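Osent Releases Charity Stream Toolkit for Biltia, Opens Registration for February Marathon

Sunday, October 2, 2022

Osent, the independent studio behind the cooperative puzzle game Biltia, has released version 2.2 of the game on PC. The update adds a set of features for players who run fundraising streams and opens team registration for the studio's second charity marathon, to be held in February. Proceeds from the marathon go to Trình, a fund that supplies play equipment and adapted game controllers to children's hospital wards.

The update is free to all owners of Biltia. It requires 491 MB of additional disk space and installs automatically on the next launch. Saved games from earlier versions are compatible. Players who use custom level packs should update those packs separately, as the file format for level timers has changed.

Version 2.2 includes the following:

Donation events. A stream host can link a fundraising page to a Biltia session. Donations above a threshold set by the host trigger an in-game event, such as a gravity change, a swapped control scheme or a bonus checkpoint. There are 40 events in the initial set. Each can be turned on or off individually.

Session overlay. The donation total, team name and elapsed time can be displayed in any corner of the screen. Text size is adjustable, and a high-contrast setting is included.

Relay mode. Up to eight players can pass a single save between machines over the course of a session. The handoff takes place at the end of a level and does not interrupt the overlay or the running total.

Rest timer. Hosts can set a required break at fixed intervals. Donation events received during a break are held in a queue and released when play resumes.

Osent does not process donations or take a share of them. Payments go directly from the donor to the fundraising page, and the game reads only the amount and, where the donor permits it, the display name. No payment details pass through the Biltia client or the studio's servers.

"The first marathon was run with a spreadsheet and a second monitor," said Chutima Boonyarit, production director at Osent. "Staff typed in each donation by hand and triggered the effects from a debug menu. Most of the work in this release was taking that menu apart and making it safe to give to players."
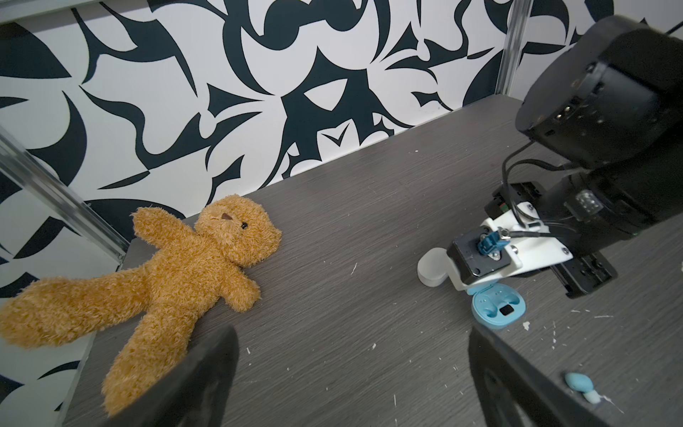

Wissam Nasrallah commented on the studio's forum during the test period that the donation events were well made but that the default threshold was too low for a large channel, where effects would overlap and make the later levels unplayable. He asked for a minimum interval between events. The released version includes one, set to 22 seconds by default and adjustable by the host.

The closed test ran for six weeks with 115 registered hosts. Other changes made as a result of the test include a mute option for event sounds, a fix for a crash when a team name contained accented characters, and a warning message when the link to the fundraising page is lost. If the link drops, donations are not affected. The overlay total is corrected once the connection returns.

The February marathon will run for 40 hours, beginning on a Friday evening. Teams of two to eight players may enter. Each team plays its own session on its own channel, and totals are combined on a public page maintained by the studio. Teams are not required to play for the full period. A schedule of start times will be sent to team captains in January.

Streaming infrastructure for the combined page will be provided by Jasen, which also hosts the Biltia multiplayer service. Hường Lại will coordinate team entries for Osent, and Kha Quan will supervise technical support during the event. Support will be available in English and Vietnamese for the whole of the marathon.

"Controllers are the item wards ask us for most often, and they wear out," said Ngọc Ông, program manager at Trình. "A standard pad does not suit every child, so we keep several sizes and switch types in stock. The money raised in February goes toward that stock and toward repairs."

Registration is open now from the Community tab of the Biltia main menu. Captains must be 18 or older. Players under 18 may join a team with the written consent of a parent or guardian. Entries close two weeks before the start of the event.

A console version of the update is in certification. Osent will announce a release date when that process is complete. Relay mode between PC and console will not be available at launch.

Media Contact
Hường Lại
Community and Events, Osent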